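Contents | Previous | Next | Index

Chapter 13
When the Arm Stops: Faults and Safe Recovery

In May, a laboratory in Trotovberg lost a full night of work to a single fault. Its robot arm had been set to move microplates between holders on a bench. Some 110 transfers had been planned. After 41 of them the arm stopped with a plate in its gripper, and the control program, called Fillura, reported that the plate had already been set down.

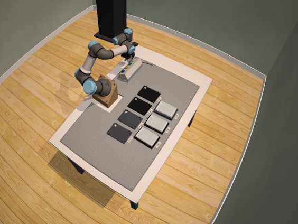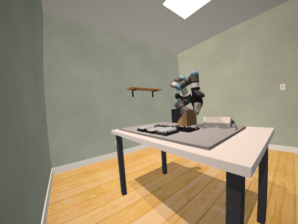 Figure 13.1. Two simulated views of a bench-mounted arm and gripper.

The report was wrong, but the first person to arrive had no reason to doubt it. The program was restarted from the next step. The arm swung toward a holder that was already filled, and the plate in the gripper struck the one below. Both plates were lost. No one was hurt, although the operator had been leaning over the bench a moment earlier.

The inquiry, carried out by the equipment supplier Boonchu, found two separate causes. A worn cable had briefly cut the signal from the gripper. The program had then treated the missing signal as proof that the gripper was open. Either fault alone would have been a nuisance. Together they produced a false record – and a restart based on it.

This chapter studies failures of this kind. Section 13.1 explains the difference between a fault and a hazard. Section 13.2 deals with stop controls and with what a stopped arm may still do when power returns. Section 13.3 sets out a recovery procedure in which the state of the gripper and every holder is checked by eye before any motion is allowed. Section 13.4 returns to the Trotovberg case and asks at what point a careful operator could have broken the chain of events.

Students should read the safety rules of their own laboratory before attempting the exercises. A simulated bench may be used for all of them – the Stodthorpe course does so for the whole of its first term.

Related chapters
Chapter 11: Grippers and Grip Sensing
Chapter 12: Planning a Transfer
Chapter 14: Keeping a Fault Log

Back to top | Contents | Next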